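Reading time: 2 min

Cleaning channel-stitched cream leather: which cloth?

stitchcount
The sofa is a four-section Stirel in cream leather, tufted backs, separate headrests, two long seat cushions with vertical channel stitching. It stands on grey striped carpet. The backs are simple enough. The channels hold dust along the stitching, and the rolls run down over the front edge almost to the carpet, so the lowest part is awkward. I have been going over it with a folded cloth every 30 days. Is there a better method, and does the type of cloth matter?

Sofa and cloth: 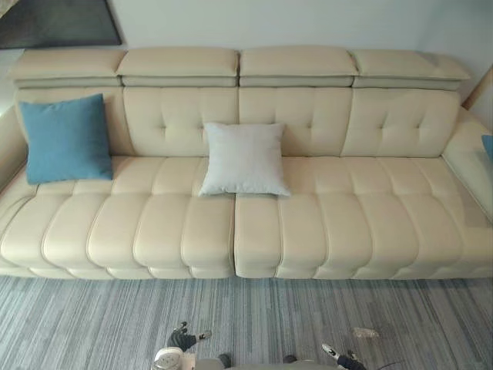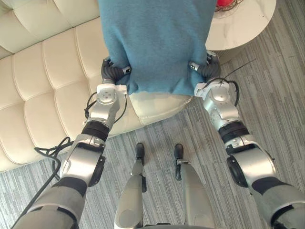
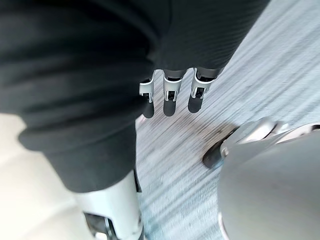
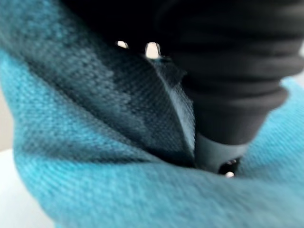

I use no product at present. The shop recommended Huris leather cream, but I would like the dust out of the seams before I put anything on top of it.

hidegrain
Vacuum first, soft brush head, lowest suction. Work down each channel from the back of the seat to the front edge. Then wipe with a barely damp cloth and dry with a second one. Cream afterwards, if at all.

panel_2489
Disagree on the damp cloth. Moisture sits in stitch holes and carries the dirt into the thread, which on cream leather leaves a grey line. Dry cloth only, folded to a narrow edge and drawn along the seam.

hidegrain
That depends on the finish. Most pale sofas are pigmented and will take a damp wipe. Test it under a headrest, leave it overnight, then decide.

panel_2489
The finish covers the leather. It does not cover the thread. I have had 2 sofas with the same fault.

lowarmrest
On the cloth: wash a coloured one separately 3 times before it goes near pale leather, then rub it hard on white cotton. Any blue on the cotton and I would not use it. Colour transfer is harder to remove than dust. Skip fabric softener, it leaves a film.

stitchcount
Thank you. I have not tested mine for dye and will do that first. The vacuum has a brush head — I had not thought of using it on leather. What about the tufted buttons?

hidegrain
Dry paintbrush, soft bristles. Brush outwards from each button along the creases. Same for the gap between the two seat cushions.

panel_2489
Agreed on the paintbrush.

Contact | © Stositance Forums | Back to top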